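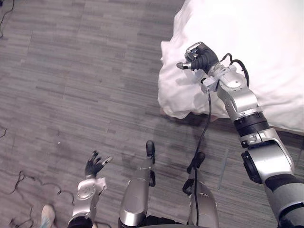 Right hand on the bedding, left hand up in the air.

So the bed project is moving along! If you missed the earlier posts, I've been trying to get a humanoid to make a bed in the corner of our shared workshop at Ternirdale, and I've now spent more evenings on it than I ever spent making my own bed (my mother would have things to say about this). The goal for February is small. Walk up, find the edge of the cover, get the fingers on it, pull it straight. Corners can wait.

I write all the motion stuff in a homemade controller I call Waaka, and it's a mess, but it's my mess. Before this month it treated the bed as a box with hard sides, which works great for a table and is terrible for anything soft. The hand would come in at the height where the edge ought to be and the fabric would be hanging someplace else entirely. Now I give it a fuzzy zone to aim for and let the fingers close slowly once they feel something push back. Much better, though thick folds still confuse it.
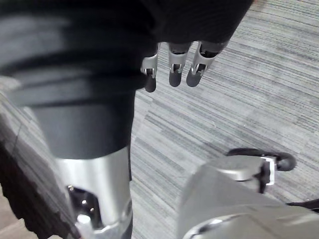
7 min read

Fingers, then. I rebuilt the closing routine from scratch because the old one shut everything at once, and on cloth that just shoves the fabric away. The new one brings the fingers in first and the thumb last. I also slowed the whole thing way down – a full close takes 500 control steps now, and yes, it's like watching paint dry, but I can see what each joint is up to and hit stop before anything silly happens.

The log numbers its attempts by itself, and we're up to run 1749. Most of those were short ones where I changed a single value and tried again, with a sandwich in my other hand.

The wrist has been the other headache. I had its rotation wrapping at 360 degrees in one file and at zero in another, so every so often the arm would decide to take the long way around to get to a spot it was practically at already.
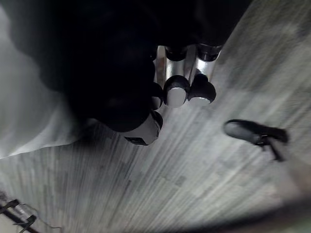
I found that one at two in the morning, reading the files side by side on my phone in bed. One line! I fixed it before breakfast and the arm has been taking the short way ever since, so I'm calling it done until it proves me wrong.

Next up is the left arm. At the moment Waaka just parks it out to the side while the right one does the reaching, and I'd love to have both hands on the cover, one holding while the other pulls. I tried it in the simulator and the two arms got in each other's way almost immediately, so there's some planning to do about who goes first.

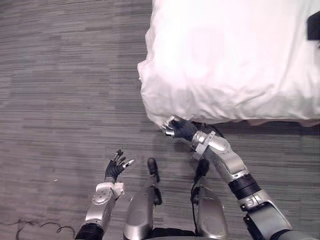
Erberg Workshop Notes, Issue 7

I'm also moving the settings over to Nivura, the little config tool I started last winter and then forgot about. It keeps every value in one place with a note beside it, so I can stop guessing why past me picked a certain grip force. Half the notes so far say "seemed fine," which is on me.

If you've worked on grabbing cloth at home, I'd love to hear how you deal with folds, especially when the edge bunches up under the fingers. Comments are open, and I'll put up the new closing routine once I've cleaned out the swear words.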